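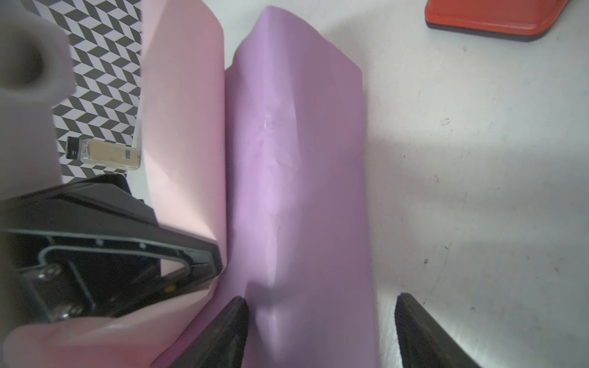 *Lavender and pale pink paper, creases and all.*

I hang on to every bit of coloured paper that comes into this house. Sorcha Dolan laughs at me, but I haven't bought a roll for almost 12 months! Big sheets get smoothed out by hand on a clear table, then pressed overnight under a couple of heavy books – atlases are best.

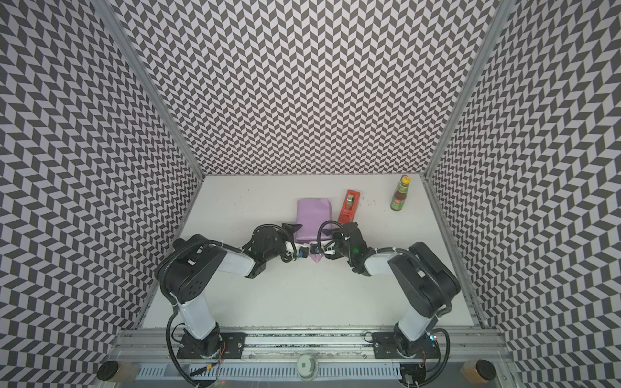
**Can I iron the really crumpled ones?**
Use a cool, dry iron with a tea towel on top, and try a corner first in case the colour shifts.

After that I roll them, palest colour on the inside, round an old cardboard tube. Don't fold them if you can help it – a sharp fold
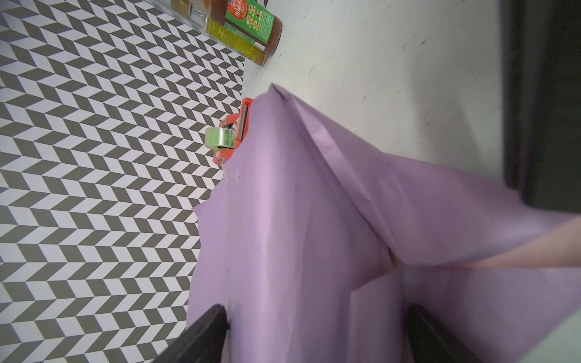 never quite comes out, whereas soft creases look rather nice round a bottle or a bunch of flowers. Anything torn goes in the scrap bag for gift tags, and I've still got 13 of those to cut before October.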